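# Lillow

Lillow is a small set of written recipes for naming colors in plain English, plus a script that turns a color value into words a person would say out loud. Give it a hex code and it answers "dark red" or "bright yellow". No "vermilion", no "gamboge" (lovely words, both of them, and both banned).

I started it for screen reader labels in a seed catalog and then got completely carried away, because color words are wonderful!

## What's in the box

- `words/base.csv` – the 51 names the script is allowed to use
- `words/modifiers.csv` – dark, light, bright, dull and friends, 7 in all
- `pairs/` – 300 color values with the name I settled on for each
- `skurau.py` – the lookup script, standard library only
- `notes/` – arguments with myself, mostly about teal

The files are UTF-8 with a header row. Hex values are lowercase and have no leading `#`, so `pairs/` opens cleanly in a spreadsheet without anything getting mangled.

## Quick start

```
python skurau.py c0392b
```

Add `--short` to drop the modifier, or `--bara` for the older word list, called Bara, which had only 40 names and lumped all the purples together. I keep it around for old label files that depend on it. Please don't build anything new on it.

## How names were picked

I went through the values on one screen, in one room, with the blinds down. Each got a name on the first pass and a second name a week later, without looking at the first. Where the two matched, that was that. Where they didn't, I wrote both down and slept on it, and the loser went into the `also` column. That column is my favorite part of the whole project, so do have a look at it!
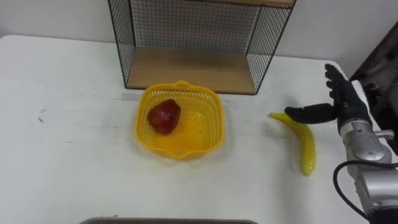 Modifiers come before the base word, and a name gets one modifier at most. "Dark dull green" may well be accurate, but it's a mouthful in a label and people stop listening halfway. The rule works best when the colors are far apart: a dark red apple-like fruit in a bright yellow basket needs one modifier each and you're done. It gets hard with neighbors, such as two browns side by side, and there the script will happily hand you the same name twice. Use `--split` to make it try the `also` column for the second one.

Gray is spelled with an a. "Grey" is accepted as input in the reverse lookup, and so is "violet", which maps to purple until I change my mind again.

## Known gaps

- Very light colors are thin on the ground. Most of them come back as "off-white", even the pinkish ones.
- Transparency is ignored. An eight-digit value loses its last two digits with a warning.
- Metallics aren't covered. Gold is in the base list, but it means the flat color.
- The names are one person's English. Kpodo, the planned second list, will hold names from other speakers, and I'm really looking forward to seeing where we disagree.

## Contributing

Corrections are welcome, and so are fights about teal. Change one row per commit and put your reason in the message, even if it's just "that's obviously orange". New base words need a pair of values that the present list can't tell apart.

## Changes

**2020-11-14** – added the `also` column, `--split`, and "rust". Removed "salmon".

Maintained by Adom Quaye. Data is public domain; the script is MIT.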